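Home | Rooms | Kitchen | Garden | Linen | Contact

Changing the linen at Sollard
2019-02-21
By the Sollard house page

Print this page | E-mail this page

Sollard is a small guest house, and twice a year we take all the linen out of the cupboards and look at it piece by piece. The first time is now, at the end of the summer, and the second is in October. Several guests have asked me how we keep the towels and the blankets, so I have put together a few notes about what we own and how we fold it.

The list in the hall says we have 300 pieces, if one counts also the face cloths and the tea towels. I did not believe it until we put everything on the beds. In a small house so much cloth needs a system, and ours is quite simple: white things together, coloured things together, and the wool never under anything heavy.

THE WHITE TOWELS

The bath towels we buy from Rangel, and they have served us well. We wash them at 60 degrees without softener, because softener makes the terry drink less water. A towel is folded in three along its length, then in half, and in half again. The hem goes to the inside, so that on the shelf one sees only the round edge. This is a matter of taste, my mother did it the other way.

After 14 months of use we look at the hems. If the stitching is open we sew it, and if the terry has become thin the towel goes to the box for cleaning cloths. I write the month of purchase on the small label with a laundry pen — it does not wash out, at least not in the first two years.

THE BLANKETS AND QUILTS

The quilts with bright prints are the favourite of the children, and also the ones that suffer most. We wash them alone, in cool water, and dry them flat in the shade. The sun here in February is too strong for the reds. Knitted blankets are never hung by the corner, they grow long and do not come back to their old shape.

For the wool we use the cedar blocks from Lota. They lose their smell after one season, but a little sandpaper brings it back.

FOLDING DAY
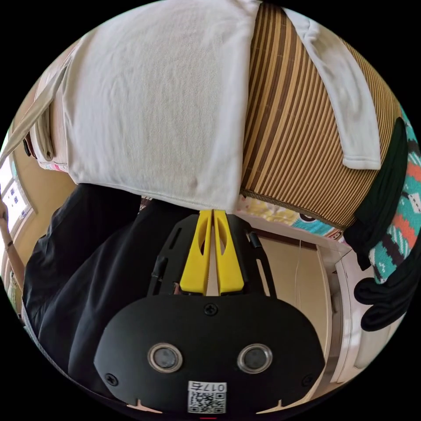 A large white towel folded on the bamboo mat, with the teal knitted blanket at the side. 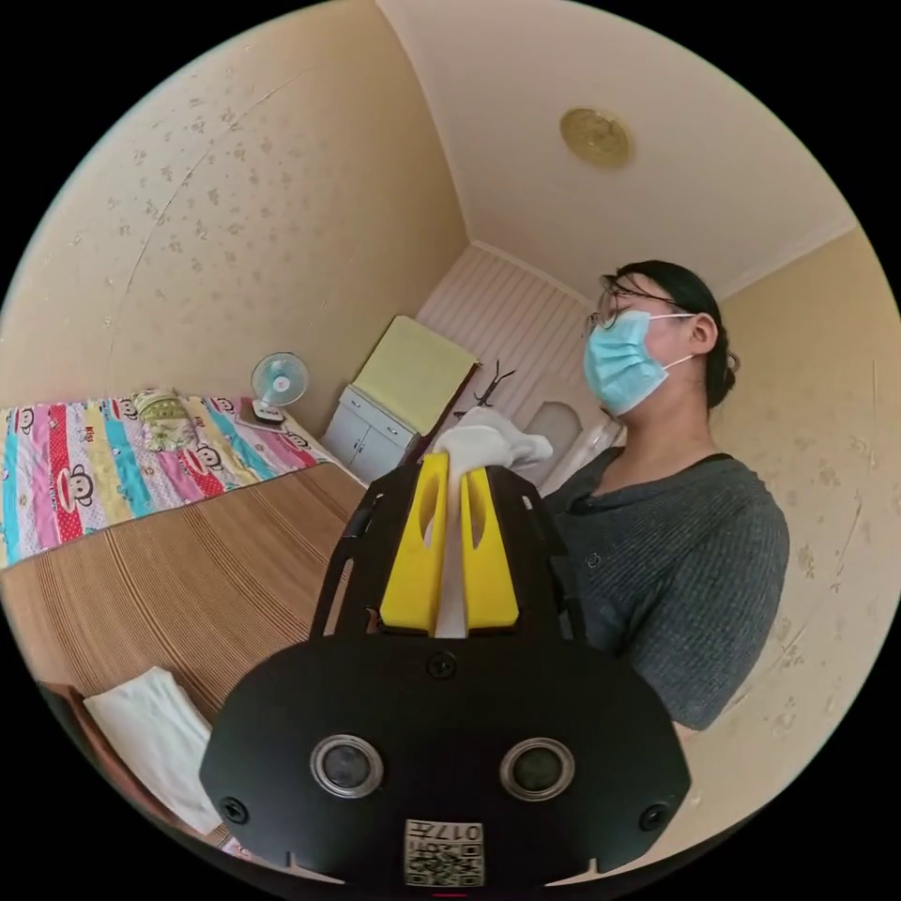

White cloth again, in the small bedroom with the monkey quilt. The stripes of this quilt are pink, red, turquoise, yellow, white and purple, so it matches with every curtain and with none.

WHERE EVERYTHING GOES

Bath towels: hall cupboard, second shelf, round edge to the front.
Face cloths: the Mokoneo basket in the bathroom, rolled.
Children's quilts: on the bed, the spare ones in the drawer under the window.
Knitted blankets: top shelf, flat, with one cedar block for every two blankets.
Cleaning cloths: the box beside the washing machine, please not in the kitchen.

The pictures of the kitchen cupboards will be added when I have finished with the tea towels.

Print this page | E-mail this page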